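**Ticket 123: gripper stops short of full open after warm-up**

Status: open
Location: Cornholm shared workshop, bench by the roller door
Hardware: two-jaw hand-held gripper, Fernex servo, Wurkex controller board, printed jaws

**Symptom**

Jaws open fully from a cold start. After 13 or more cycles the opening shrinks and the servo buzzes at the end of travel. Closing is normal. Power cycling clears it for a few minutes.

**Tried so far**

- Re-ran the zero routine with nothing between the jaws. No change.
- Swapped the signal lead. No change.
- Dropped the open speed from 500 to 100 in the config. The fault took longer to show up but still did.
- Backed off the jaw screws a quarter turn and retightened. No change.

Jaws at the open position over the bench, nothing held:

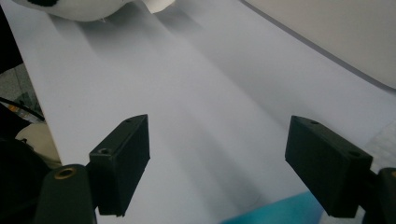
Barbosa replied that the speed setting is probably a side issue and asked what the supply voltage does during the buzz. On the older Wurkex boards the open limit is stored as a raw reading, so if the reference sags, the controller thinks it has reached the limit early. Suggested putting a meter across the servo rail and logging both ends of travel before touching the mechanics again.

Metered the rail at the board. Steady at idle, dips each time the servo starts to open, and the dip gets worse as the session goes on. The connector at the supply end was warm to the touch. Recrimped it and ran the cycle test again: the buzz is gone, but the opening still creeps in slightly toward the end.

**Next**

- Replace the supply lead with a heavier gauge.
- Check whether the firmware can re-read the reference before each move.
- Put the speed back to 500 once the lead is in.

Leaving this open until the cycle test has been repeated with the new lead.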